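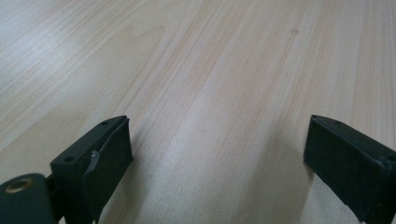
The table, Bromden office. Most of the program gets argued out on it.

Associate Producer, Weltus
Divura Productions, Bromden
Full time, fixed term to December with a fair chance of more

Weltus is a weekly current affairs program. If you haven't seen it, you're in the majority, and we would like your help with that. We make long interviews with people who would have preferred a short one, and reports on subjects that the bigger newsrooms covered for an afternoon and then put down. We have been told by a reviewer that we are "admirably unhurried", and we have chosen to take it as praise.

Our current associate producer is leaving for a network with its own canteen. We wish her well and have stopped bringing it up.

What the job is

You'll find people, ring them, and persuade them to sit under a hot light and be asked things. You'll read annual reports, council minutes, court lists and the kind of inquiry submission that arrives as a scan of a photocopy. You'll write the briefing notes that our presenter carries into the studio and then ignores, except for the one line that wins the interview. You need to be at peace with not knowing which line that will be.

You'll also:

Check every figure, title and date in a script before it's recorded, including the ones the executive producer is sure of.

Look after the archive. We have two decades of tapes and files, and a catalogue put together by several people who never met. Zupan, our footage database, was brought in to fix this. It helps on good days.

Clear footage and stills, and keep the paperwork somewhere another human being could find it.

Go out with the crew on shoots when we're short, which means carrying a tripod and standing in for a cabinet minister while the lights are set.

Answer viewer mail. Much of it is thoughtful. Some of it concerns the presenter's ties.
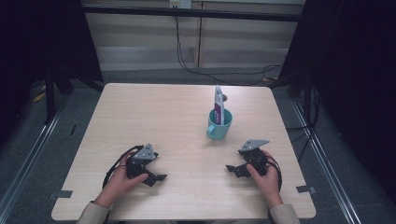

The week has a shape to it, more or less. It starts with a story meeting at 9.30 am, where everyone brings an idea and most of us take it home again. From there it's phones, reading and driving until the edit, when the whole program turns out to be 20 minutes too long and we find out what we really think. Record nights run late. Dinner is provided and is always the same dinner.

Who we're after

You've worked in a newsroom, a radio station, a documentary company or a decent student paper, for at least 2 years all up. We don't mind which. A degree in journalism is fine and so is a degree in something else, or none, provided you can write a clean paragraph and know what a defamation lawyer is likely to say about it.

You're good on the phone. We mean this in the old sense, where you dial a stranger and talk to them. An email that says "just circling back" has never got anyone an interview with a retired judge.

You can tell a senior colleague they've got something wrong, and do it before we go to air. You'll need a driver's licence. A second language would be very welcome, as would shorthand, as would any understanding of how water entitlements work.

You don't need to want to be on camera. If you do, please keep it to yourself until the second month.

What we offer

Award rates plus a loading for record nights, super on top, and time in lieu that we do let people take. A desk near a window. Training in the edit suite if you'd like it, and a producer's credit that goes past at a speed your family can read. Two days a week can be worked from home once you've settled in, apart from the week we go to air with an election special, when none of us seems to have a home.

The office is upstairs in Bromden, a short walk from the station. There's a lift – tell us if you'll be relying on it and we'll make sure it's behaving when you come in. We'd particularly like to hear from people who didn't grow up with a relative in the business.

How to apply

Send a CV of no more than 2 pages and a letter of one page. In the letter, pitch a story you think Weltus should be doing and name the first person you'd ring. Please don't tell us you're passionate about storytelling. We'll assume it.

Shortlisted people will be asked in for a chat with executive producer Ognjen Dimitrov, who looks crosser than he is, and a short paid exercise: a real script with some errors planted in it, plus whichever ones we put there by accident.

Questions and applications go to Zorica Todorova, production manager, at the Divura office. She's easiest to reach before the story meeting and hardest to reach during the edit. Applications close at 5 pm on the last working day of the month. Everyone who applies will get a reply.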